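Closing the loop on contact: planner and perception timing in Serine
Speaker notes, Mar 24, 2019

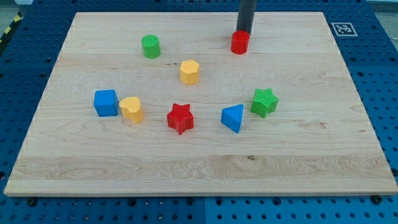

Start with the timing problem. Serine runs three processes: the perception node, the planner and the low-level controller. Each keeps its own clock. Until October we stamped block poses on arrival at the planner, so every pose was older than its stamp said. The error hides in free space and shows up at contact. Point at the red cylinder under the tool. Once the tool is down on a block, the camera no longer sees the top face, and the tracker has to work from the side and whatever edge is left. The yellow hexagon and the blue cube have clear top faces and are easy by comparison.

Slide 2. Stamp at exposure, not at arrival. Show the message definition. Mention that the old field is still there for log replay and should not be read by new code.

Slide 3. Occlusion handling. When the tool volume overlaps a block in the camera view, the tracker freezes that block's pose and inflates its covariance. The other blocks keep updating. The planner may still use the frozen pose, but only for the block it is in contact with. Expect a question on why we don't drop the pose entirely. We tried it in the Liapis branch and the planner kept replanning around a block that had vanished from the state.

Slide 4. Frames. Everything is expressed in the bench frame, taken from the square marker lying on the blue surface beside the board. The board has no marker of its own. If somebody bumps it, block poses stay valid and the board edge does not – the edge is a configured polygon, and it is the first thing to check when a push plan stops short.

Slide 5. Results from the Durkgate logs. 1894 pushes replayed, old stamps against new. 24 aborts before, 13 after. Leave the plot up and explain the axes. Most of the remaining aborts are stars: the yaw estimate jumps by one point when part of the outline is covered. A symmetry-aware filter is in review.

Slide 6. Tooling. Hullimo replays a log at fixed step and diffs planner decisions between two builds. Run it live if the network is up, otherwise use the recorded terminal session. Use log 16 – short, with one clean failure near the end.

Skip the backup slides on solver settings unless asked.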